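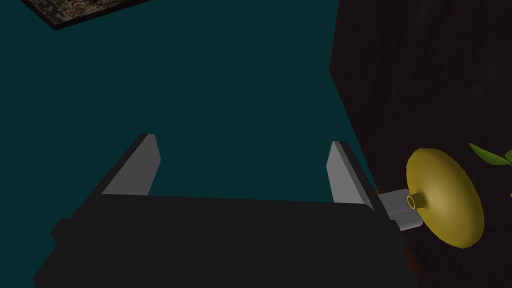
The Garnard box theater is a tabletop puppet stage for children, folded from printed card sheets and used with paper figures on sticks. It is sold and shared mostly as a printable craft for home and preschool use. The name covers both the original set of sheets and a large number of imitations, and writers on the subject often fail to say which one they mean. In its plainest form the stage has a floor, a back and one side wall, with the front and the other side left open for hands. The back is usually kept to a single color. A broad teal surface with a tall dark brown wall along the right is enough of a setting for most purposes, and it can pass for sea, evening sky or the inside of a palace depending on who is telling the story. Claims that detailed scenery produces richer play are common in sellers' descriptions but have little behind them.

Name and origin

The theater is generally credited to Aba Akpalu, a preschool teacher who drew the first sheets for her own classroom in Rerkeck. According to the usual account she made it in a single afternoon from a shoe carton after a bought stage collapsed during a performance of The Three Billy Goats Gruff. This story appears on nearly every craft site that carries the template. No version of it gives a source, and the shoe carton becomes a cereal box in some tellings and a hat box in at least one.

Garnard was the name of the paper store that first printed the sheets for sale. Later packaging describes Garnard as "an old word for a traveling stage." No dictionary has been cited in support of this, and the claim does not appear on any sheet known to predate the packaging.

Construction

A full set has four sheets: floor, back, side wall and figures. The fold lines are dashed and the cut lines solid. Heavy card is recommended in the printed instructions, though ordinary printer paper glued to a flattened food box holds up about as well. The tabs on the side wall are too narrow in the original drawing, a fault copied faithfully into most of the imitations. Users commonly add tape.

Figures are colored, cut out and fixed to craft sticks. The instructions say that children aged three and up can do all of the cutting themselves. Teachers who have written about the set tend to disagree, at least for the fox's tail and the handle of the cooking pot, and a number of them cut the figures out beforehand.

The open-topped version

A later variant does away with the floor-and-back arrangement and encloses the playing area on its sides, leaving only the top open. Figures are lowered in from above. Supporters say it keeps small pieces from being lost and lets children play from any side of the table. The drawback is that an audience seated at table height sees very little, a point that promotional material leaves out. 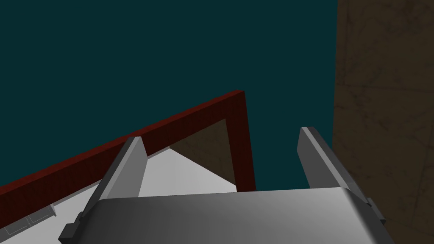 An open-topped enclosure and a robot gripper, with a flat, dark teal backdrop.

The Flesto edition

The craft publisher Flesto issued a boxed edition with pre-scored card and extra figures. Its catalog entry, dated 30/11/2021, calls the set "the theater that taught a generation to tell stories." The first printing was 800 copies, of which 519 were sold, so the generation in question must have been a small one. The remaining boxes were split up, and the figure sheets were given away with other kits.

The Flesto edition is the source of the numbered scene cards, which many users now assume were part of the original. Akpalu's sheets had no cards and no script. Purists object to the cards on the grounds that they turn free play into a recital, while other teachers find that a shy group will not start without them. Neither side has offered much beyond its own classroom experience.

Educational claims

The box theater is often said to improve vocabulary, sharing and confidence. Most of these statements can be traced to a single pamphlet, the Kyei Guide to Paper Stages, which reports that children who used a stage for one school term "showed gains in all areas." The guide does not say how gains were measured or whether there was a comparison group. It lists 269 participating children on its cover and 100 in its only table, and does not explain the difference.

Abena Korletey, who reviewed the guide for a teachers' newsletter, wrote that the results "may well be true of paper stages, and may as easily be true of being read to every day by an adult who is enjoying herself." She noted that daily story time had been introduced in the same term. Her review did not dismiss the theater itself, which she had used for years, and she recommended it as cheap and easy to replace when it tears.

Seasonal use

Winter sets appear each December, usually with a gingerbread house glued over the side wall. These are not by Akpalu, despite the initials "A.A." in the corner of some copies. The initials also turn up on a pirate set and on a birthday set printed in a quite different style of drawing.

See also

Paper doll
Shadow puppet
Stick puppet
Toy theater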